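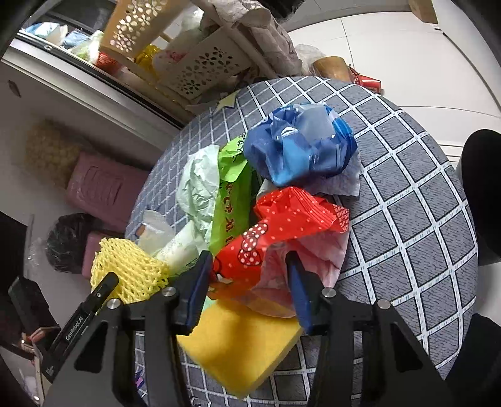
Which gripper should you buy if you mostly need to pick up soft, thin, floppy stuff? Get the one with the widest rubber pads you can afford, and spend what's left on spare pads.

Gripper comparison, gallery page

We spent most of June finding out which parallel grippers can cope with household clutter, which is to say plastic bags, sponges, cloths and the kind of packaging that outlives whatever came in it. Every vendor demo we have sat through at the Gilldale lab features a wooden block. Wooden blocks are wonderful. They hold still, they have corners, and they don't cling to your finger like a lonely relative.

The picture at the top of the page is from the hand-held part of the comparison. Blue rubber pads on both fingers, and a pile of crumpled bags and packaging to put them into. The yellow sponge is the easy one. Everybody's gripper likes the sponge. The mesh fruit sleeve is where the shouting starts, as it's mostly holes.

A few notes that belong with the gallery, for people who like theirs with numbers.

Pads. Bare metal fingers got 2 bags out of every 80 tries on the Prekow arm, and we suspect one of those was static. The same arm with soft pads got 83 percent over the full run. We ran it again the next day in case we had typed it in wrong. We hadn't.

Force. The Welteck controller lets you set closing force in very fine steps, and its manual is proud of this. For bags we used two settings: "light" and "oh, come on." The in-between ones made no difference we could measure. A sponge will forgive either. A thin bag folds up under too much force and slides out sideways, looking pleased with itself.

Finger shape. Narrow tips are better for picking one item out of a heap. Wide tips are better for keeping it. If you find a finger that does both, please write to us, and include the price so we can be disappointed promptly.

Cameras. A view from the wrist beats a view from the ceiling for this kind of work by a long way. From above, a translucent bag on a patterned tablecloth is mostly tablecloth. Close up, you at least get the creases. The Fakir depth sensor reported our clear bags as a hole in the table, which was bold of it.

Hand-held versus arm. Holding the gripper yourself is faster, and you learn more in an afternoon than in a week of writing motion scripts. It also flatters the hardware. Your wrist makes dozens of small corrections you never notice, and the arm makes none of them until somebody sits down and works them out.

Wear. The pads we liked best are rated for 4,000 closings. Ours went shiny well before that and started dropping cloth first, then bags. Sponges stayed loyal to the end.

The pad measurements and the full table of tries are on the downloads page, along with the force settings, both of them.

Page last updated 29 Oct 2022.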